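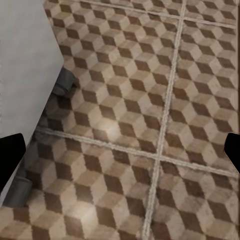 Wrist camera view in sim, patterned floor from the Ceveswood set. Gripper open.

Drimau Floor Pack for wrist-camera policies
Makby simulation add-on, version 10
Updated Oct 25, 2019

What you get
Floor materials, lighting presets and the test routine we used in the floor study. Drops into an existing Makby kitchen or utility room, no rebuild of the room needed. Robot model, furniture and task files stay as they are. Only the floor changes, and the lights if you want them to.

389 floor materials in total. Plain, wood grain, stone, small tile, large tile, geometric. The geometric ones are the nasty ones and the reason most people ask for the pack. Tumbling blocks in cream, tan and dark brown is the one people write to us about. Flat floor, looks like stacked cubes, grout lines running through the lot.

Each material comes with its own wear layer (scuffs, speckle, mottling), a grout setting where there is grout, and a shine setting. Shine matters more than we thought. See below.

Why floors
Short version: a camera on the wrist spends a lot of its time looking at floor. Reaching down, backing off, turning between cupboards. Our first policies were trained over plain grey vinyl and were very good over plain grey vinyl.

Callum Munro swapped the floor one afternoon in February to make the room look nicer for a visit and the pick rate fell through it. Same robot, same objects, same cupboards. We spent a while looking for a bug in the controller. There wasn't one.

The method
Written up properly in the study notes, this is the gist.

One policy trained on a single floor. One trained on a mixed set, floor drawn fresh each episode. Both get the same 4000 training episodes, same demos underneath, same seed list. Then both are run on 209 floors that neither has seen, lights fixed first, then lights moved.

The task is low reach. Small object on the floor near a piece of furniture, gripper starts open above it, close, lift, hold. Object shape and furniture position vary the same way in both arms of the study. We also run an approach-only version with no object placed, just to log where the policy thinks it should go when there is nothing to pick up. Very useful, that one. A policy that dives at a bare floor is telling you something.

What we found
Mixed training wins on unseen floors. No surprise. What did surprise us was where the single-floor policy went wrong.

Patterns with false depth were the worst group. The policy came down early, or stopped high and closed on air. It did this with depth input switched on as well, though less often. Lewis Gunn thinks the colour branch was simply shouting over the depth branch and the ablation seems to back him up. Turn the colour branch down and the early closes mostly go away, but then you lose thin objects.

Glare was second. A bright spot on the floor washes out the pale parts of a pattern and leaves the rest, so you get a patch with edges of its own. The single-floor policy drifted towards these patches in the approach-only runs. Mixed training helped, but only once the lights were varied too. Floors on their own did not fix it.

Grout lines, third. Not much harm by themselves. Junctions were a problem, where two lines cross between the fingers. We don't have a good story for this yet.

Shadow under furniture made everything a bit worse, for both policies, and we have not solved it. Reach distance from the cabinet edge is logged so you can filter those runs out or look at them alone.

What it won't do
No rugs, no mats, nothing soft. No wet floors. The wear layers are surface colour only, there is no real bump in them, so don't use the pack to study wheels or feet. Everything above is simulation. Jinlong Cai has started on a printed-floor version for the real arm but there are no results to show from that and we would rather not guess.

Also the study used one gripper, two finger. If yours has suction the approach angles will be different and our numbers won't tell you much.

In the pack
Floor materials, with a plain-text index
Train and test split exactly as used in the study
Lighting presets, fixed and moving
Low reach task, with and without object
Logging script (gripper height, closing time, distance to nearest furniture edge)
Both trained policies, single-floor and mixed
Study notes

Setting up
Unpack into the materials folder of your Makby project. Run the index check before anything else, it catches missing wear layers, which otherwise load as flat colour and you won't notice for days. Pick a split. Start with lights fixed.

If the floor loads stretched, the tile size is being read in the wrong units. Set it in the room file, not in the material, or it will get overwriten on the next load.

Keep the test floors out of training. Obvious, but the folders sit side by side and Donnie Urquhart managed to train on the lot in his first week. Folder names are clearer in this version.

Changes in this version
Grout edges now rough, were dead straight before
Shine can be set per material
Moving lights no longer clip through the cupboard
Tumbling blocks recoloured, the old brown was too near black and got confused with the fingers
Shadow under furniture legs fixed on low settings
Two duplicate stone floors taken out
Split file now matches the study notes, sorry about that

Licence and price
Free for teaching and university labs. Company use is by yearly licence, one per site, price on request. The trained policies come under the same terms as the floors. If you publish with the test split please say which version, as scores are not comparable with anything before this one.

Asking us things
Orders and licences to Morag Chisholm at the Carnegie office. Method questions to Lewis or Callum, same address, put "floor pack" in the subject so it dosen't end up with the general support mail. Send your room file along with any fault report, and the index check output if you have it.

Requests for new floors are open until the next version is frozen. Terrazzo is already on the list.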